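Ondo-calzado: registros de recogida de zapatos con pinza manual

README del conjunto, versión de junio
Mantenimiento: Teresa Moriarty (montaje y captura), Margareta Radu (etiquetas y scripts)

Resumen

Ondo-calzado reúne 595 episodios cortos de agarre y traslado de calzado, grabados en casa con una pinza de mano. Sirve para entrenar y probar políticas de manipulación en el brazo que estamos montando en el taller compartido Sturham. No está pensado para evaluar navegación ni reconocimiento de marcas.

Contenido

episodios/ – un directorio por episodio, con vídeo y apertura de la pinza
etiquetas.csv – tipo de calzado, suelo, resultado
calib/ – parámetros de la lente
scripts/ – conversión y recorte

Reparto: 199 episodios con zapatillas de deporte, 194 con zapatillas de casa, 100 con calzado mezclado en el suelo. El resto son tomas de calibración y agarres fallidos, que se conservan con resultado = 0.

Captura

El operador sujeta la pinza con una mano y la cierra con el gatillo. La apertura se guarda junto a cada fotograma. Los ficheros de calib/ solo valen para la lente actual; al cambiarla hay que repetir la secuencia del tablero. El soporte Halteck que usamos al principio cedía con los tirones y sus tomas se descartaron.

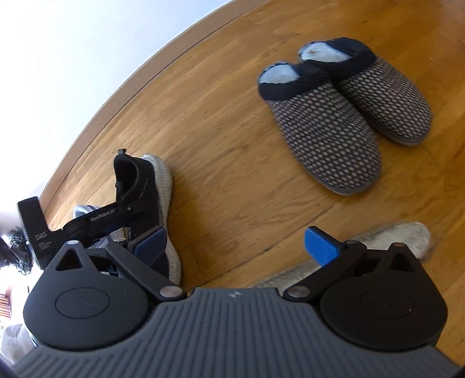

El punto de contacto se anota a mano en el primer fotograma en que un dedo toca el calzado. En la zapatilla negra de punto, el dedo azul izquierdo apoya en el lateral bajo, con el talón hacia arriba; en ese caso se etiqueta lateral_bajo y no suela. Las pantuflas de cuello azul marino quedan al fondo y se marcan como distractores, igual que cualquier pieza que no sea el objetivo. Si dos pares se solapan, cada pieza lleva su propio identificador.

Limitaciones conocidas

La curvatura de la lente deforma las juntas de la madera; recomendamos rectificar antes de estimar profundidad. Las zonas quemadas por la luz de la ventana no se han corregido. Falta calzado infantil y cualquier suelo con alfombra.

Pendiente

Portar el conversor al controlador Gallagher. Revisar los episodios con etiqueta dudosa.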